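**Module 2 report: does wiping a stone worktop get it clean?**
Zhenhua Long, with Eimear Fahy
4 December 2023

Our brief was to test a claim that gets repeated on a lot of packaging, that one pass with a dry cloth is enough for polished stone. I didn't believe it at the start and I only half believe it now.

We used the worktop in the Foley kitchen. It is polished, with a cloudy marbled pattern in pale grey and off-white that goes to peach and tan in places. Valter Rustad suggested a plain white worktop would have been easier to judge, and he was right, but we didn't have one.

The method was simple. We put down a measured pinch of flour, wiped once with a folded beige cloth, and then two of us separately marked the surface "clean" or "not clean" without talking. We did this 100 times over the project, swapping who wiped.

The first problem came up straight away. Flour on pale grey stone is very hard to see. Eimear and I disagreed often, and when we went back over the same patch with a fingertip we sometimes found grit that both of us had passed as clean. So the "clean" marks probably say as much about our eyes as about the cloth.
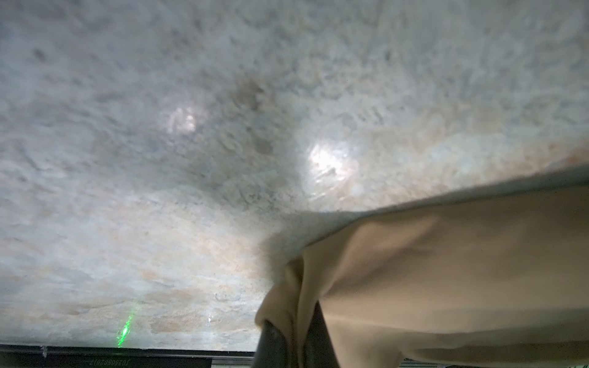
The second problem was light. A polished top throws the ceiling lamps back at you, and wherever there is glare you can't judge anything. Moving your head helps, but then you are looking at a different patch from the one your partner marked. Darker blotches in the stone caused the opposite trouble, as I kept taking them for dirt.

Philomena Coughlan, our tutor, asked why we hadn't weighed the cloth before and after. We tried it, but the kitchen scales couldn't pick up the difference, so those readings are left out.

I would not use our results to back the claim. They don't sink it either. Fergal Sheehan's group at Stilthorpe got a much more cheerful answer, but they used breadcrumbs, and anybody can see a breadcrumb.

If we repeat this in April I'd want coloured powder, one fixed lamp to the side and a third person marking. I'd also want a fresh cloth every time, as ours was shaken out between wipes and I don't trust that step at all.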